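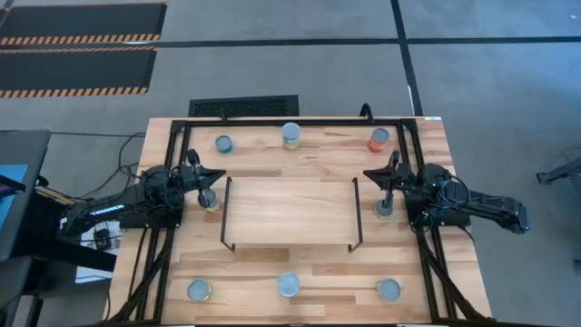 Flotwood Robotics Club: your questions

I get the same emails at the start of every term, so I've put the answers in one place. If yours isn't in the list, write to me (Ayana) and I'll add it. Parents, the bit about cost is further down!

Do I need to know how to code?

No. It helps if you've done a little Python, but plenty of our members had never typed a line before they turned up. Taner runs a beginners' corner for the first 5 sessions, and after that you'll be paired with somebody who's been here a while. You'll pick up most of it from them, plus a fair few bad habits.

Who can join?

Anyone in years ten to thirteen, from any school. We do have two or three home-educated members as well, and they're very welcome. If you're younger than that, have a look at Siiri Pesonen's building-block group, which meets in the same building just before us.

What are you working on this year?

Cans! We've entered the Derese Challenge, and the task this time is all about two arms sharing one table. Each arm has to pick up cans from its own side and get them where they need to go, and for some of the rounds a can has to be passed from one arm to the other. It sounds dull until you've watched it go wrong, and then you can't stop watching.

Why cans? Why not something more exciting?

I asked the same thing. Masaru Uchida, our mentor, says a can is a good honest shape: it's the same from every side, it stands up by itself, and if you squeeze it badly it rolls off and everyone laughs at you. Once you can handle a can you can start on boxes, and boxes have corners, and corners are a whole other term.

Do the arms have names?

Of course they do. The left one is Titari and the right one is Flistance. Please don't swap the names over in the code. Somebody did last year (Robel, it was Robel) and we spent an entire evening wondering why the wrong arm kept waving at us.

What actually happens in a session?

We start at 5 o'clock with a quick catch-up, then split into groups. One group gets the table, and the others work on the simulator or on their vision code until it's their turn. We swap at half past six. I know everyone wants the table all the time, but a lot of the best work gets done on a laptop, and if your program's been tried in the simulator first you'll get far more out of your slot.

The last bit of the evening is for writing up. Yes, you have to. The judges read the logbook, and we lost marks on it last time.

Is it safe?

Yes, as long as you stick to the rules, and there aren't many. Keep your hands outside the frame while the arms are powered. Say "moving" out loud before you run anything, and wait until the person opposite has answered you. Tie long hair back and leave dangly sleeves at home. Don't step on the cables, and don't unplug one because it looks spare. It isn't spare.

The first thing every new member learns is where the stop button is, and you'll be asked to press it before you're allowed to press anything else.

How much does it cost?

It's £12 a term. That pays for bits and pieces, mainly replacement gripper fingers. If that's a problem, drop me a line and we'll sort it out quietly.

Do I need my own laptop?

Bring one if you've got one. We have a few old ones to lend out, but they're slow, and one of them has a space bar you have to hit like you mean it.

When is the competition, and does everyone go?

It's in July. A team is six people plus a reserve, and we choose it in June, going by who's been coming regularly and who wants to do it. Everyone else can come along and cheer. Last year we scored 320 and came fourth, and the winners had 369, so we know what we're aiming for. Most of the gap was the handover round, where we kept letting go too early.

What's the hardest part?

For me it's getting both arms to agree about where the middle of the table is. If one of them is even slightly out, they'll both be perfectly confident and the can will end up on its side. Taner would tell you it's the lighting, as his vision code has a habit of behaving beautifully all evening and then sulking when we change seats and throw different shadows. Ask him about it if you've got half an hour.

Can I come and watch before I sign up?

Please do! Just let me know beforehand so I can put you on the door list. Come for the second half, when there's usually more going on, and have a go at driving Titari by hand before you leave.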